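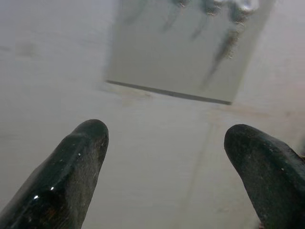 黒い丸指のままでいくか、細い平指に替えるか(双腕、鍵かけ+薄板つまみ)

Listar広場 > ロボット・自動化 > グリッパ・ハンド
解決済み 回答3件

kagikake_p

急ぎです。長文すみません、箇条書きっぽくなります。

双腕のセットアップで、グリッパの指を選んでます。今ついてるのはUstnessの丸指。先が丸くて黒いやつ。候補はJulalettiの平指で、先が細くて薄い。コントローラはTokarz、カメラは手首に一台ずつ。

やらせたい作業は二つ。
ひとつめ、壁のボードに貼ったフックに鍵をかける。キーホルダーのリングとか、車のキーみたいな黒い樹脂のやつとか。
ふたつめ、机に置いた四角いグレーの板をつまんで持ち上げる。表面がテカテカで鏡みたいに映る。

で、困ってること。

丸指だと鍵のほうは割と持てる。樹脂のキーはちょっと太さがあるので、丸い先でもくわえてくれる。ただリングだけつまむのは苦手で、指先で転がる。
板のほうはぜんぜんダメ。端に指が入らない。上から降ろすと先が板の上に乗ってしまって、力覚がはねて止まる。

平指は借り物を片腕だけにつけて少し試しました。板は端をすくえば上がる。でもキーをつかむと、引っぱったときに首を振るみたいに回る。フックにかける直前で向きが変わって終わり。

回数は各18回ずつやってみて、
丸指:鍵は悪くない、板は全滅
平指:板はだいたいOK、鍵が半分以下
という感じ。記録の取り方が雑なので細かい数字は出しません。

もうひとつ。手首カメラで板を見ると、自分の指とか腕が映り込んで、位置の推定がふらふらする。板の下半分だけ見てるときはマシ。これ指を替えたら変わるのか、カメラの角度なのか、それとも照明なのか。

知りたいのは
・両腕で違う指をつけるのはアリか(左が板、右が鍵とか)
・ストローク40mmで足りるのか
・映り込み対策
です。予算はあまりないです。平指は一組4000円なので買えなくはない。

2月中にどっちかに決めないといけないので、雑な意見でもいいのでお願いしまう。

usuita_mania

左右で別の指、うちはやってます。ふつうにアリ。

ただしTokarzのほうでツール設定を左右別々に持たせること。指先の長さが違うのに同じTCPのまま動かすと、片方だけ机に突っ込みます。やりました。指を替えたら重さと重心も入れ直し。薄い指でも取付プレート込みだと意外と変わる。

順番としてはこんな感じで見ていくといいと思う。

まず板。丸指で上から真下に降ろすのはもうあきらめて、端を押して机の縁から少しはみ出させる→横から挟む、これなら丸指でもいけることが多いです。机の縁が使えるレイアウトならですが。使えないなら平指一択。
板がどれくらい重いか書いてないけど、うちの板は890gあって、平指だと先がたわんで斜めになりました。軽い板なら気にしなくていい。重いならつまむ位置を深くする。

次、鍵。キーが回るのは指の面が小さいのと、重心から外れたところを持ってるのと両方ありそう。平指でも内側に薄いゴムを貼るとかなり止まります。シリコンの滑り止めシートを切って両面テープ。すぐ汚れるので交換前提。

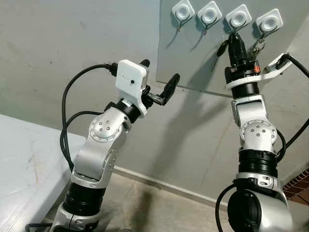
フックのほうも見なおしたほうがいいかも。細い針金の輪がぶら下がってるタイプは、触ると輪のほうが逃げるんですよね。指の問題に見えて、実はフックが揺れてるだけってことがある。輪を最初にちょっとだけ押して壁側に寄せてから、リングを通しにいく。動作がひとつ増えるけど成功率はこっちが上でした。

あと隣のフックにもう鍵がかかってる状態だと、指の外側がそっちに当たります。丸指は横幅があるのでとくに。かける順番を奥からにするか、進入角度をつけるか。右腕でやるなら、右端から埋めると次の鍵を持っていくときに手首がかぶって邪魔、という配置もあるので一回ゆっくり空で動かしてみて。
ケーブルも。手首の横から出てる線が大きく弧を描いてると、壁ぎわで姿勢を変えたときにひっかかります。結束は手首の回転を見てから。きつく縛ると今度は抜ける。

ストローク40mmは、鍵とその板の「端」なら十分です。板を幅で挟むつもりなら板の寸法しだいなので、測ってください。

neji_yama

映り込みだけ。

指は関係なくはないけど、主犯は角度です。カメラが板の真上を向くと自分が映る。斜めから撮って板の手前の縁だけ拾えばいい。縁は影の線が出てるので、わりと安定して取れる。面の中身は見ない。マスクで捨てる。

近づききってから推定しない。離れたところで一回決めて、あとは決め打ちで降りる。指が大きく写りこむ距離まで来ると何やってもダメ。

照明は上から直だと悪化。壁か天井に当てて散らす。

黒い指でもツヤがあると白い点で光るのでしきい値処理だと誤検出しますよ。つや消しのテープでも貼っとけばいい。白い机に白い板だったらもっと地獄だったのでグレーでよかったですね。

tedori_04

どっちも捨てて吸着にしたら?板は一発。鍵は知らん。

kagikake_p(投稿者)

みなさんありがとうございます。急いでるので短くて失礼。

左右別の指でいくことにしました。左にJulalettiの平指、右はUstnessの丸指のまま。ツール設定、両腕とも同じ値になってました…。板の上に指が乗ってた件、半分はこれのせいかもしれない。直して今から再測定します。

フックの輪が逃げるのはまさにそれでした。動画をコマ送りしたら、リングが当たる前に輪が横を向いてる。押してから通すやつ、今夜入れてみます。

映り込みは斜めから+縁だけ、を試します。つや消しテープは手元にないので注文しました。

吸着は、エアがないので今回は見送りで。すみません。

板の重さはまだ測ってないです。はかりが見つかったら追記しまs。

usuita_mania

左右別にするなら、予備の指に左右のラベル貼っといたほうがいいです。あと平指のネジ、最初の数日はゆるむので増し締め。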